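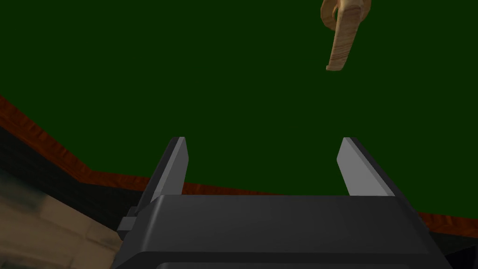
**Paewai puts two grippers through the same simulated test**

23 October 2018 — The small automation team at Paewai has finished the first full round of its gripper comparison, and after a long summer of fiddling with settings everyone seems rather pleased to have some numbers to talk over at lunch.

The trials, which began in July, ran entirely in simulation. Two parallel-jaw models, nicknamed Furnano and Gameck, were given the same chore again and again: come up to a wooden piece over a green-topped table, close on it, and carry it to a marked spot without letting it slip. Each gripper made 368 attempts, with the starting angle of the piece changed a little every time. Furnano finished 205 of them cleanly. Gameck came in 12 behind, which is close enough that its fans in the office (and it does have fans) are already asking for a rematch.

"I went in expecting the finger shape to decide everything, and I spent weeks on it," said Raelene Tamihana, who set up the trials. "What gave us the most trouble was the approach — if you come in at a poor angle, either one of them will just nudge the thing away from you, and then you're chasing it."

The view from just behind the gripper was a big help there, she added, and the team plans to keep it for the next round. That one will bring in a different controller, Tosmont, with both grippers run on it from the same starting positions. Anyone at Paewai who would like to sit in on a session, or who has an awkwardly shaped object to suggest, is very welcome to stop by Raelene's desk.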